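PRESS RELEASE
3 January 2025

Zultska adds mezzanine sleeping level to Tirance loft

Zultska has completed the fit-out of the mezzanine at Tirance, its open-plan loft building, and will accept bookings for the level from today. The work was carried out by Kusuma, which also supplied the bedding and handled the rewiring of the upper sockets. Works began in August and were finished within the agreed budget.

The mezzanine was formerly used for storage. It now holds a bed, seating and small equipment, and remains open to the lower floor. No internal partitions have been added on this level. Zultska chose to keep the existing balustrade and the existing ceiling, and the services overhead have been left exposed so that they can be reached for inspection without lifting panels.

Specification

The upper level is bounded by a black railing with a thick top rail and vertical balusters. Staircases with black railings connect to the floor below, where black-framed glass doors and windows give on to further rooms. Walls are mostly white, with a section of red brick. The floor near the bed is of wood-look planks and has been cleaned and re-oiled.

General lighting is by tube fitting, with dark pendant lamps and small recessed ceiling lights as secondary sources. The pendants are on a separate circuit and can be switched from either level.

Bed linen is from the Disska range. The sheet is a check in beige, white and tan, with faint cursive lettering woven into the tan stripes. Each bed set is issued with two sheets, so that one can be in the laundry while the other is in use. Kusuma tested the fabric over 100 wash cycles before supply and recorded no change in the legibility of the lettering.

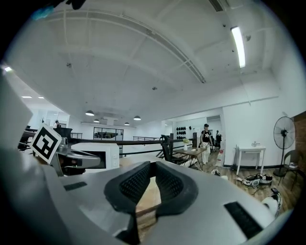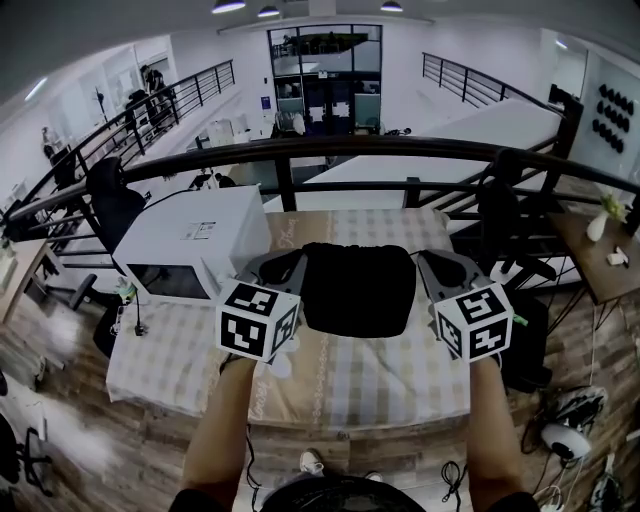 The mezzanine level at Tirance, with its black railing and white walls.

Use and access

The level is let together with the lower floor and cannot be booked separately. Office chairs are provided and may be moved, but should not be left across the head of the stairs. Small appliances may be used on the level provided that cables are kept clear of the walkway beside the bed.

Changeover is carried out between bookings and covers linen, floor and surfaces. Bags and loose items found on the level are listed and held at the ground-floor desk for collection. Guests are asked to report damage to the railing or stairs at once, and the level will be closed until an inspection has been made.

Total floor area at Tirance, including the mezzanine, is 993 square feet.

About Zultska

Zultska fits out and manages loft space for short and medium lets. Kusuma is its contractor for interiors and textiles. Disska linen is available to other letting firms on request through Kusuma.

Enquiries: Zultska press office, Tirance, ground floor.

ENDS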